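How do people make funny videos?

A funny video might last less than a minute, but a lot of work goes into it. Somebody has to think of the joke, film it, cut it and add the sound. This page explains how it is done.

What is a sketch?

A sketch is a short, made-up story that is meant to make people laugh. The people in it are acting, even if they are using their own names. A channel called Mimis puts out one sketch a week, and each one starts as a page of writing called a script. The script says who speaks, what they say and where they stand.

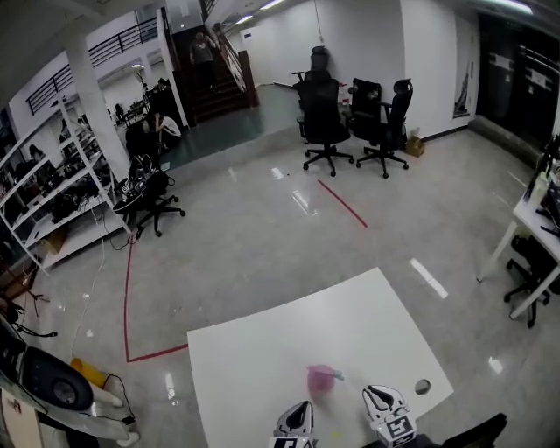
Most sketches need props. A prop is any object that an actor picks up, uses or talks about. It does not have to be expensive. A small pink cup with a straw in it is enough for a sketch about someone who can never finish a drink because the phone keeps ringing. Bright colours are useful, as many people watch on a small screen.

What is a prank video?

In a prank video, one person plays a trick and the camera records what happens next. Some pranks are real and some are acted. A good prank is over quickly, does not hurt or frighten anyone, and ends with everybody knowing it was a joke. The person who was tricked should be asked before the video is shown to anyone else.

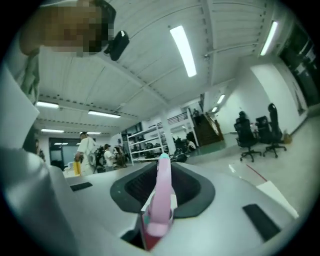
Sometimes a person in a video does not want to be recognised. The film-maker can then hide the face while editing. One way is to turn it into large squares of colour, as has been done here with brown and tan blocks, so that you can tell a person is there but not who it is. This is called pixelation. Another way is to blur the face until it looks like fog.

What does an editor do?

The editor chooses which bits to keep. For one sketch called Cevton, the team filmed for almost 300 minutes and used 15. The editor also decides when each shot ends. If a shot stays on screen too long after the joke, people stop laughing.

Sound comes last. Editors add music, footsteps, squeaks and splashes. Many of these noises are recorded separately, using ordinary things from the house.
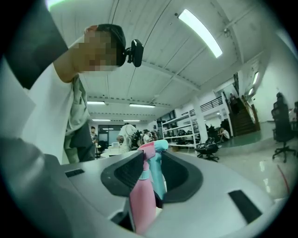

Two spray bottles, one pink and one teal.

Words to know

Script: the written version of a sketch.
Prop: an object used by an actor.
Shot: one piece of film without a cut.
Pixelation: hiding something behind squares of colour.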